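Our youngest turned ten in April and asked for a chemistry set, so we've now had one in the house for a good few weeks. I said I'd write something about how we store it, as Neusa Cordeiro asked me for the same thing twice by email and I kept forgetting to reply.

The set itself is a plain school-type one. There are small vials, some tubing, a few beakers and a booklet of experiments, most of which use things you already have in the kitchen. What the set doesn't solve is where everything goes between one experiment and the next. For the first fortnight ours lived in a carrier bag on the back of the door, and we lost a dropper and two stoppers that way.

We tried a shoebox next, then a drawer divider from Novness which was too shallow for anything that stands up. In the end we went back to an ordinary plastic box with a lid.
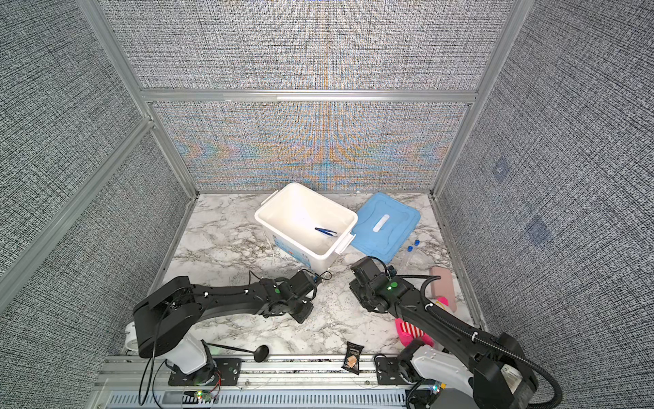 Small parts go missing first, so I start with those when we pack away. Anything that rolls gets dealt with before anything that doesn't. The clear vials with the dark blue caps stay on the table beside the lid until the bigger pieces are sorted, and so does the thin tube. If they go in early they end up underneath, and then somebody tips the whole lot out to find them. Soft toys tend to turn up on the table as well, like the pink one with the red and white stripes, and those go back upstairs before we start. I don't mind them being there for the packing, but I'd like them kept away from the food colouring.

The lid comes right off and I put it to one side, flat. I used to prop it against the wall and it slid down every time. A handle on the lid is useful if you carry the box from room to room, though I'd still keep a hand underneath. Ours goes from the cupboard under the stairs to the table and back, perhaps twice a week in term time and more in the holidays.

I don't use dividers any more. I bought a pack of 80 little zip bags thinking I'd label them all, and after a month we were using four – one for stoppers, one for droppers, one for paper strips and one for odds and ends. The rest went to my brother-in-law for his seeds.
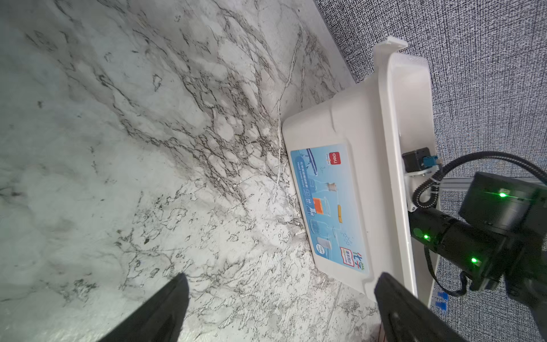 Should the powders go in the same box as the glassware?
Ours are kept apart, in a screw-top jar on the high shelf in the utility room, with the labels facing out. The children have to ask for them.

Onni Hakala, who runs the after-school club, keeps his powders in a locked cupboard, and with that many children in the room I would too.

Next job is the booklet, which has lost its cover and most of page 41.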